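트루니아, 휴대형 그리퍼 손끝 패드 불량 관련 무상 교체 실시
10월 생산분까지 1,388대 대상… 패드 들뜸으로 물체 놓침 발생

로봇 부품 기업 트루니아(Trunia)는 자사의 휴대형 그리퍼 일부 제품에서 손끝 패드가 본체 고정부에서 들뜨는 결함을 확인하고, 해당 제품 1,388대의 패드 모듈을 무상으로 교체한다고 밝혔다.
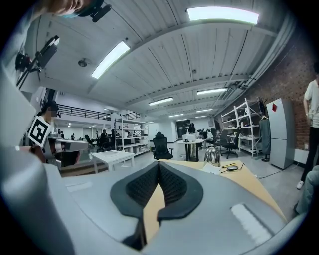
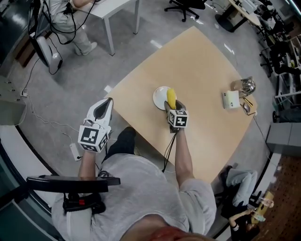

휴대형 그리퍼를 이용한 탁상 작업. 사진 제공=트루니아

결함은 룰레브스테드(Lullevstead) 작업장에서 처음 보고됐다. 작업자가 그릇을 옮기던 중 한쪽 패드가 밀리면서 그릇이 바닥에 떨어졌고, 깨진 조각에 작업자 한 명이 손등을 가볍게 베였다. 작업자는 현장에서 응급 처치를 받고 당일 업무에 복귀했다. 이후 다른 고객사에서도 같은 증상이 접수돼 현재까지 확인된 사례는 모두 16건이다. 부상은 최초 사례 외에는 없었다.

회사는 접수 직후 해당 제품의 출하를 중단하고 협력사 코스라비(Khosravi)와 함께 원인 조사에 들어갔다. 조사 결과 패드 접착면의 경화 시간이 규정보다 짧았던 생산 묶음 7개가 확인됐다. 이들 제품은 반복해서 여닫는 횟수가 1,000회를 넘으면 접착력이 떨어지기 시작했다. 출하 검사는 그보다 적은 횟수로 진행돼 결함을 걸러내지 못했다.

품질 책임자 아자데 알리푸르는 "검사 기준이 실제 사용량에 미치지 못했다. 고객과 다친 작업자에게 사과드린다"며 "출하 검사의 개폐 횟수를 상향했고, 경화 공정에는 시간 기록 장치를 추가했다"고 말했다.

대상 제품을 보유한 고객은 교체가 끝날 때까지 유리, 도자기, 칼 등 깨지거나 날카로운 물건과 뜨거운 액체가 담긴 용기를 그리퍼로 다루지 말아야 한다. 작업 전에는 양쪽 패드의 가장자리를 손으로 눌러 틈이 있는지 확인하고, 틈이 보이면 사용을 즉시 멈춰야 한다. 시중 접착제로 직접 붙인 제품은 패드 모듈만으로 수리가 되지 않을 수 있으므로 임의 수리는 피해야 한다.

교체용 모듈은 스티스네스(Stisness) 물류센터에서 순차 발송한다. 교체에는 별도 공구가 필요 없으며, 설명서가 함께 제공된다. 직접 교체가 어려운 고객은 제품을 착불로 보내면 된다. 수거한 패드는 추가 분석에 쓰인다.

그리퍼의 위치 인식 기능과 기록 소프트웨어는 이번 결함과 관련이 없으며, 기존에 저장한 작업 데이터도 그대로 사용할 수 있다.

교체 신청은 트루니아 고객지원 페이지에서 제품 일련번호를 입력하면 된다. 여러 대를 보유한 기관은 일련번호 목록을 한 번에 제출할 수 있다.

문의: 트루니아 고객지원팀 파르비즈 바히디
언론 담당: 크룸 이오네스쿠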